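Komon promo planner, six months in

Quick one, writing this between a buyer call and a pricing deck. A few people asked what we moved to after the spreadsheet died, so here goes.

Background. I run brand and trade for Alarcón, chilled sauces and dips, two product lines, three of us on the commercial side. We sell into grocery, a bit of food service. Every promotion we run used to live in one workbook with 96 tabs. One tab per retailer per promo window, more or less. It opened if you were patient. Then it stopped opening and I lost a Friday rebuilding the summer plan from emails.

So we looked at two tools. Cilex, which everybody in big packaged goods seems to have had at some point, and Komon, which is newer and smaller. Took Komon. Mostly price, partly that the Cilex demo had four people on it and none of them could tell me how to enter a multibuy.

Setup

Slower than promised. They say a week, ours was closer to three. The import wants one row per product per retailer per week and our data was never going to look like that. Siham Younis on our side did most of the cleanup and would like it known she had other work to do. Product hierarchy is the bit to get right first. We put pack size under flavor, should have been the other way round, and you can't drag things around afterward. You have to archive and re-enter. Annoying.

Support was good tho. Real replies, same person each time, usually the same afternoon.

What it does day to day

Calendar view across all retailers, color by mechanic. Price cut, multibuy, display, whatever. Click a block, see planned volume, funding, margin after funding. Sounds basic. We never had it in one place before and I caught an overlap in the first hour, two retailers on deep discount the same week, same sauce. Would have drained the factory.

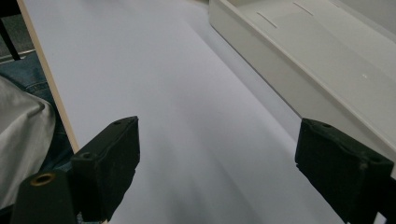 Close up: matte black, white behind, small brass insert on the left.

Forecast is the part they sell hardest and the part I trust least. It takes your last promos and guesses uplift. For the core lines it's fine, better than me guessing. For anything launched recently it just copies the nearest product, and nearest means nearest name as far as I can tell. Our smoked pepper dip got the forecast of our plain pepper sauce. Very different animals. There's a manual override and it keeps a note of who overrode what, which I like, and which has already settled one argument.

Post-promo review is the best thing in it. You load actuals, it puts them next to plan, gives each promo a score out of 100. Don't read too much into the score. Our best-looking one got a 74 and it was a promo I'd run again tomorrow, the weighting just hates anything with heavy display cost. You can change the weights but only an admin can and only for the whole account. Want that per retailer please.

Still, having the review at all. I came up through big-company brand management, where there was a team for this, and then you go to a smaller business and there's you. First year at Alarcón I don't think we looked back at a single promotion properly. Now there's a slot every month, takes an hour, and we've stopped doing one mechanic completely. Margin on that retailer is better. Not putting the number on the internet.

Stuff I don't like

Export. You get PDF or a flat file and the flat file drops your custom column names. Every buyer wants their own template so I'm back to pasting. Damián Vergara, who handles our national accounts, built a macro for it and it breaks whenever Komon adds a field.

Permissions are thin. There are 2 roles, admin and viewer. Our field guy needs to edit his own accounts and see nothing else, so at the moment he's an admin. Not great.

Mobile. Don't.

No supply link either. If your operations people are on Imer for planning, as ours are, nothing talks to anything. You agree a promo volume in one and type it in the other. Was told a connector is coming in June. Will beleive it when I log in and see it.
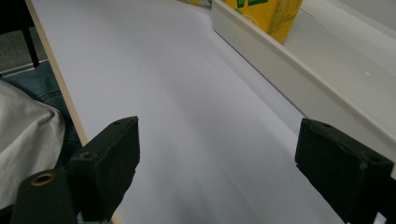 White tabletop, black either side.

Price

Per seat, billed yearly. For three seats it came in well under Cilex, though Cilex does include the retailer data feed and Komon charges extra for it. We skipped the feed. If you need it, do the sum again, the gap closes fast. Ask about the onboarding fee too, ours came off after one email.

Who should get it

Small brand, several retailers, one or two people making all the promo calls. Yes. If you've got a proper revenue management team they'll outgrow it, the modeling isn't deep enough and they'll be fighting the admin settings by week two. If you only have one or two accounts stay on the spreadsheet, really, just keep it tidy and back it up somwhere.

Also if you're coming in new to a commercial job and inherited a mess, the import alone is worth the pain. I learned more about our pricing from those three weeks than from the handover notes. We had a discount still running with one wholesaler that had been agreed by someone two managers back.

Four out of five. Would be higher with a decent export. We've renewed for another year, seats unchanged, and I've asked for the per-retailer weights twice now. Will update under this when the Imer thing lands.

Updated 29th April: they fixed the column names in the flat file. Macro broke again.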